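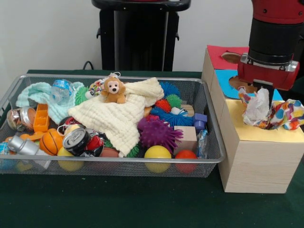

MILBERG, June 9, 2019 — Wadmont, a maker of tableware for homes and small inns, today announced Stunotance, a line of stoneware plates, bowls and mugs that will reach stores in September.

The line comes in two glazes, Salt and Dark Rye. Every piece may be used in the oven and the microwave and washed in the dishwasher. Plates and bowls of the same size stack together, so a full place setting takes up one shelf space.
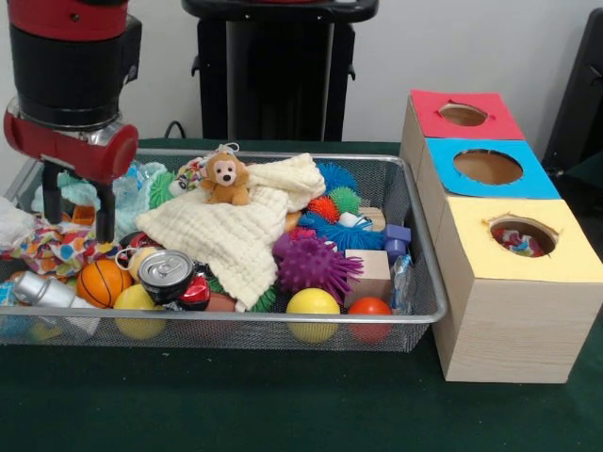 Roksolana Horobets said the shapes were drawn for everyday meals first, with a deeper rim on the dinner plate for soups and sauces. She added that single pieces will stay on sale for as long as the line is made.

Stunotance replaces the Bilyk line, which Wadmont will stop making this year. 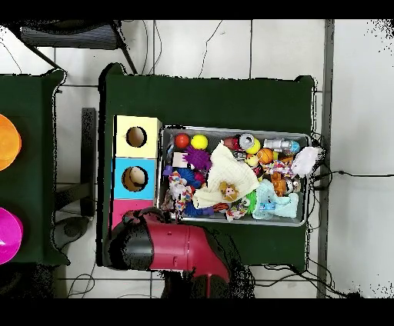 Owners of Bilyk sets may order matching pieces while stock lasts — 1,612 remain in the Milberg warehouse, most of them side plates and saucers.

The first run of Stunotance will be limited to 1,000 boxed sets, each with service for four. 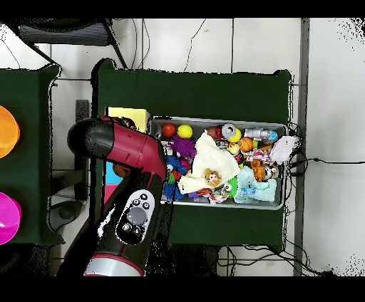

Retailers may request samples and price lists from Eetu Heinonen at the Wadmont trade office. The smallest trade order is 100 pieces, in any mix of shapes and glazes.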